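Notes, week 7: demonstrations by hand and by teleop
Tatu Ondieki, Ristham robotics lab course

Read before lab. Skipping the history, it's in the February packet.

Two ways to show an arm a task:

Kinesthetic. You grab the arm and push it through the motion. Joint angles get logged. Cheap, no extra gear, you feel the joint limits in your own hands. Bad points: your body blocks the view, and your hand pressure ends up in the force data. No good in sim obviously, nothing to grab.

Teleop. You sit somewhere else and drive with a controller or a leader arm. Clean camera view. You lose touch though, so people go slow and stop a lot. Those stops get recorded too!! Trim them or the policy learns to wait.

Our set is all teleop, simulated kitchen, sink task from the Farndale exercise. Start by looking at how much the arm hides from any one view.

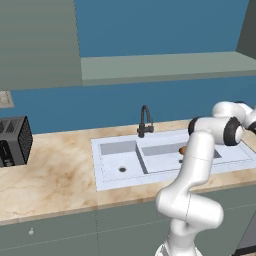 Fig. 1. Sim kitchen, arm in front of the sink. Orange-brown object in the right basin, partly hidden by the arm.

Question I get every year: why not drop the views where the object is half hidden. Don't. The policy has to act with the same views later on. If you throw out the hard frames you've trained on a kitchen it will never meet. What you do want is a second view that sees past the elbow.

Logging. Per demo save: joint positions, gripper command, all cameras, time stamps. ONE clock. Last year a team (Workneh project) had cameras and joints on different clocks and lost 300 demos, could not line them up afterward.

How many demos? Depends. The full Asville set has 978, which is more than you need for one object and one start pose. Vary the start pose first, then object position, then looks. In that order, since most teams do it backwards and get a policy that handles any color of object but only in one spot. 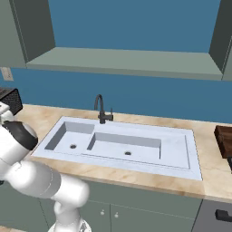

Fig. 2. Same kitchen, different view. Gripper at the left by the black appliance, both basins and drains in view.

Look at where the hand is in fig. 2 compared to the sink. A demo that begins from a pose like that needs a long reach before anything useful happens. Fine, but mark the phases (reach, grasp, lift, place) seperately so the reach doesn't swamp the rest when you sample.

Also watch out for the faucet. It sticks up at the back of the sink and drivers swing wide around it, each in their own way. Left of it, right of it, over the top. Average those and you get a path straight through the spout. Look up "multimodal demonstrations" in the reader, chapter 2.

For lab:
- pair up, one drives, one watches the log
- swap halfway
- keep failed demos, in there own folder, labeled
- no resets in mid demo, end it and start a new one
- bring a drive, the shared one is full again

Write-up is one page. Plot gripper command against time for a good demo and a failed one and say where they split.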